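skudurura-prints — README / data card

Notes on printed papers and table mats, one folder per pairing. Quick version, will clean up later. 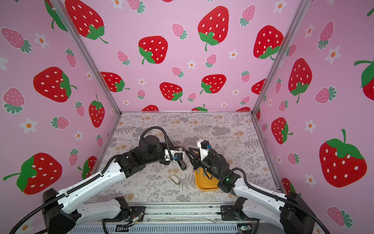

Strawberry paper on the walls, gray fern mat underneath.

What this is

A pattern library. Wallpapers and mats, put together in pairs, with tags for motif, ground color, scale and how busy the whole thing gets. Started in April by Mirjana Kelmendi, tagging mostly by Vlasta Leka. Last touched August 2024.

Name comes from the Skudurura sample book, where the first papers came from. Later ones are from Stojanovska (fruit, florals) and a box of Drostport offcuts with no labels at all. If you know the Drostport pattern names please tell us.

Folder layout

papers/ — one text file per wallpaper
mats/ — same for mats
pairs/ — which paper went up with which mat, plus notes
tags.csv — everything flattened, one row per print
old/ — ignore

Entry: strawberry paper

Ground: pink
Motif 1: big red strawberries, white seeds, green leafy tops
Motif 2: smaller pink strawberries, caps teal-green
Motif 3: little white flowers, five petals, orange centers
Scale: mixed, large fruit dominates
Direction: mostly upright but not all, some fruit lies sideways — don't use it to decide which way is up
Busy score: 3

The two strawberries have seperate tags (fruit-red-large, fruit-pink-small). Please keep it that way. In the first release they were merged and searching for pink fruit gave you everything.

Entry: fern mat

Ground: light gray
Motif: fern fronds, leafy sprigs, small flower clusters in a pale orange-brown
Scale: medium
Busy score: 1

Tagged "botanical", not "floral". Vlasta and I went back and forth on this. Flowers are there but the leaves win.

Pair notes

Loud wall, quiet floor. Works better than I thought it would. The orange flower centers on the paper and the orange-brown on the mat are close enough to look planned, it wasn't. Leaves are the only other link and it's weak. From a step back the mat reads as plain gray and the walls do all the talking.

Left, back and right walls all the same paper. We don't match the repeat at corners, so motifs can get chopped there. Tag the motif from a whole one.

Busy score

0 plain
1 soft print, reads plain from a distance
2 clear print, some space left
3 print everywhere, eye doesn't rest

Given by eye, by whoever has the file open. Mirjana scores lower than Vlasta. Differences of one step mean nothing.

Hanging and laying

- Paper goes up dry, 25 mm overlap, trim after
- Roll the mat backwards overnight or the corners lift
- Wipe mat with a damp cloth, no spray
- Keep up to 10 cm of each offcut, write the entry name on the back
- Pink grounds fade near the window. Store the rolls in the Celtinport cupboard, bottom shelf

Known problems

- Color words are ours, not measured. "Pink" covers a lot
- teal / green split on leaf caps is not consistant across older entries
- Some Drostport rows have an empty scale field
- Mat file names used underscores before v3, hyphens now. The script takes both
- Too much fruit. Stripes and checks badly needed

Adding a print

Copy template.txt, fill it in, keep it under 200 words. Ground color first, then biggest motif down to smallest. Unsure about a flower? Write "flower" and count petals, don't guess a species. Send to Vlasta, she merges on her own schedule — bug her if it sits.

Related

skudurura-stripes (draft)
stojanovska-florals, tags only
drostport-offcuts, unsorted
celtinport-shelf-list
Mat cleaning notes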